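Search jobs, sites, keywords Go

Failure Analysis Technician, Two-Armed Ward Robots
Tivcombe, Balholm site. Full time, on site. Open until filled.

Background

In August a Tivcombe robot at the Balholm test ward lost grip force during a supply run and dropped a glass bottle on the floor beside a bed. No one was hurt. The robot did not register the drop. It continued the task and reported it complete.

The log showed two faults. The hand controller had stopped sending finger position, and the supervisor process had accepted the last good value as current. A software change now stops the arm when position data is stale. The reason the controller stopped sending has not been found. It has come back 2 times on the bench, both times with the wrist rotated inward and the fabric sleeve fitted. A pinched cable is suspected but not proven.

Unattended runs at Balholm are suspended until the cause is known. This position exists to find it.

Duties

- Run the cart and tray task under supervision, with a hand on the stop button, and log every grip fault.
- Inspect wrist cables and connectors after each block of 400 cycles. Record wear by position.
- Remove, refit and replace sleeves, finger links and joint covers.
- Compare wrist camera recordings with the controller log and mark where they disagree.
- Write fault reports that a person outside the team can follow.
- Help Lombardi, our hand supplier, repeat the fault on their own bench.

The full endurance test is 1000 cycles per hand. Expect repetitive work.

Requirements

- At least 2 years in repair, test or maintenance of electromechanical equipment.
- Able to read a wiring diagram and crimp small connectors.
- Comfortable with lockout procedure. You will work within reach of powered arms.
- Basic scripting for sorting logs. Any language.

Hospital experience is useful but not required. A degree is not required.

The work area

The task is run at a drawer cart next to a hospital bed. 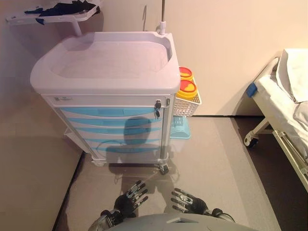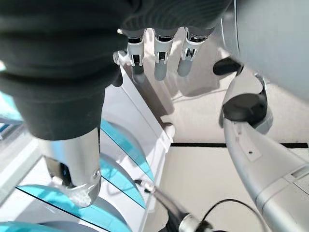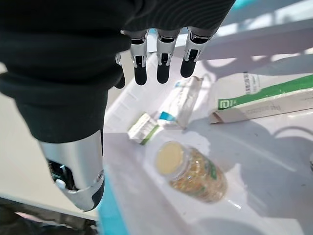
Views from the robot: the cart from the head, then two from the wrist, the last over medicine items in the tray.

How to apply

Send a resume and one fault report you wrote yourself, with customer names removed. Use the form on the Tivcombe careers page and select Balholm. Interviews include a bench exercise on a hand with a known fault.

Related openings
Controls Engineer, Arm Safety, Balholm
Cable and Harness Assembler, Vindby
Test Ward Operator, evenings, Balholm
Field Service Technician, Vindby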